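6月、Trindcombeの更衣スペースが新しくなります!

こんにちは、Clarkaselで広報を担当しているChâu Dươngです。いつもは製品の寸法表とにらめっこしながらリリースを書いているのですが、今回はどうしても自分の言葉でお知らせしたくて、少しくだけた文章でお届けします。記者のみなさま、どうかお付き合いください。

さて本題です。Clarkaselが運営するシェア工房「Trindcombe」では、6月から利用者用ロッカーの貸し出し方法を全面的に見直します。これまでは月ぎめの契約だけでしたが、これからは当日利用の方にも使っていただけるようになります。受付は朝の9時から。工房の会員証か、当日券を見せていただければ、その場で区画をお渡しします。

きっかけは、去年の利用者アンケートでした。工房の設備についての感想をもらうつもりで配ったのに、返ってきた80枚の回答用紙をめくってみると、とにかく荷物の話が多いんです。「コートを置く場所がない」「弁当箱を作業台の下に置いたら木くずまみれになった」「着替えの袋をずっと足元で蹴っている」。最後のは、じつは私も毎週やっていました(袋の底に穴があきました)。工具や機械の話を期待していた社内はちょっとざわつきましたが、読めば読むほどもっともな話で、これはロッカーをちゃんとやろう、ということになったわけです。

最初に取りかかったのは片づけでした。月ぎめの契約が終わったのに中身が残っている区画がいくつもあって、持ち主の方に順番に連絡をしていきました。片方だけの軍手、読みかけの文庫本、なぜか未開封の乾電池。引き取りに来てくださった方が「ここにあったのか!」と声を上げるのを、私は受付で何度も聞きました。連絡のつかなかったものは、受付の奥で6か月お預かりしています。心当たりのある方はお早めにどうぞ。

中を空にしたら、次は掃除です。金属のロッカーというのは、扉の外側はわりときれいに見えるのに、棚板の奥の角に細かいほこりがたまるんですね。固く絞った布で拭いて、乾いた布でもう一度拭いて、扉を開けたまま風を通す。地味な作業ですが、ひと区画終わるごとに気分がよくなってきて、私はすっかりはまってしまいました。この作業の手順は設備チームのTroltthorpe班がまとめてくれて、今後は毎月の定期清掃でも同じやり方を続けます。

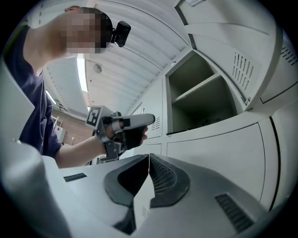
ライトグレーの金属製ロッカー。扉の開いた区画は、棚板1枚で上下に分かれています。

今回の見直しでいちばん話し合ったのは、じつはこの棚板のことでした。「外して広く使えるようにしたほうがいいのでは」という意見もあったんです。長いコートをそのまま掛けたい、という声ももっともで、会議は思いのほか長引きました。最終的には、残すことに決めました。上に着替えや帽子、下に靴やかばん、と分けて入れられると、帰るときに慌てなくてすむからです。私などは全部まとめて放り込む性格なので、仕切りがあるだけでずいぶん助かります。コートは、ロッカーとは別に、受付横のハンガーラックをお使いください。こちらも6月から本数を増やして、16本のハンガーをご用意します。

料金についても書いておきますね。会員の方は、当日利用なら追加料金なしでお使いいただけます。月ぎめ契約を続けたい方は、これまでと同じ条件でそのまま更新できますので、手続きは何もいりません。当日券の方の利用料は当日券に含まれます。おひとりにつき1区画が基本ですが、大きな材料を持ち込む日など、どうしても入りきらないときは受付で相談してください。空きがあれば2区画までお貸しします。

お願いもいくつかあります。まず、塗料や溶剤など、においの強いものは入れないでください。専用の保管庫が工房側にありますので、そちらへお願いします。ぬれたタオルや作業着は、袋に入れてから。食べものはその日のうちに持ち帰りましょう(夏場は本当にお願いします!)。それから、お帰りの際は中を空にして、扉を少しだけ開けておいてください。次の方がひと目で空きだとわかりますし、風も通ります。

区画の番号札は、デザイン担当のCavalcantiチームがただいま制作中です。数字を大きく、色の差がわかりにくい方にも読みやすいものにしたいとのことで、試作品を何度も見せてもらいました。私は丸っこい書体の案が好きだったのですが、遠くから読みにくいという理由であっさり落選しました。完成した札は、貸し出しの開始に合わせて取り付けます。

貸し出しが始まる日の午後2時からは、更衣スペースの見学会も開きます。荷物の入れ方を相談したい方、ふだん使っているかばんが入るかどうか試したい方は、ぜひ現物を持っていらしてください。私も受付のそばにおりますので、気軽に声をかけてくださいね。予約はいりません。見学だけなら当日券もいりません。

報道関係のみなさまへ。更衣スペースの取材は、利用者の方が着替えに使われる時間を避けて、午前中にお受けしています。ご希望の日時と人数を添えて、Clarkasel広報のChâu Dươngまでご連絡ください。区画の寸法や料金表などの資料もお送りできます。

■お知らせの概要
施設名:Trindcombe(シェア工房)
内容:利用者用ロッカーの当日貸し出し開始
開始時期:6月
受付開始:朝9時
運営:Clarkasel
お問い合わせ:Clarkasel広報 Châu Dương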